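Sat 20 May
Door crossing rules, sim flat – Ebise and me, Konrad on the logs

Went back over the doorway rules before the Medavach review. The draft says "arms stowed before crossing" and leaves it there, so three of us had been reading it three ways. Ashton stows at the torso, Konrad only checks that the grippers are below shoulder height, and I had been letting the planner decide.

Agreed wording for now: no base motion through a doorway until both arms report stowed and the door state has been read twice, 2 seconds apart. A panelled door leaf counts as an obstacle at any angle, open or not. Speed limit in the gap stays at the Kolev default.

Ran 22 crossings in the two-door layout with the white door and the brown one. Stopped on this view to argue about what "clear" means with both arms still up and the far room in sight between the doors. 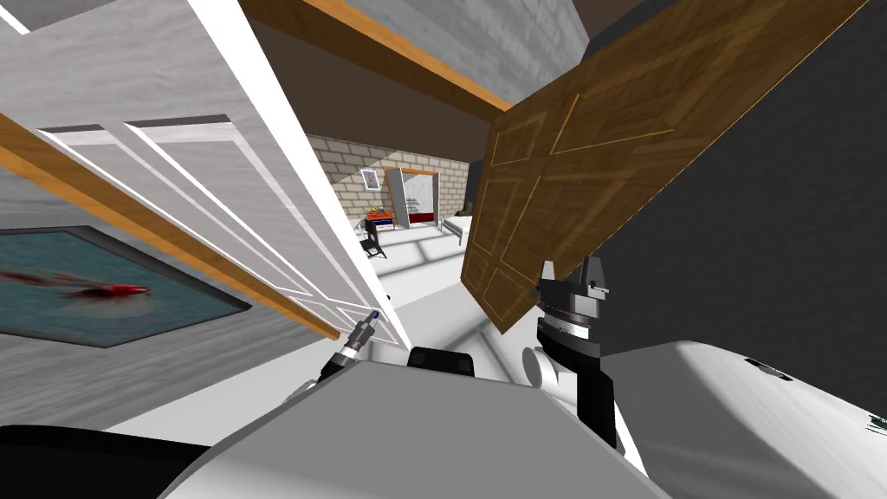 Points to settle

1. Keep-out margin. 600 mm from the hinge side is fine for the base but says nothing about the grippers. Needs its own line.

2. Tilted camera view. Operators should not judge clearance from it – use the top-down map. Aleksandra to add this to the checklist.

3. Who can override. Draft says "the operator". Should be a named person, written in the run log before the start.

Konrad's logs show 2 runs where the base moved before the second door reading came in. Both to be marked as rule breaks even though there was no contact. Rerun on Surero build once the timer is fixed.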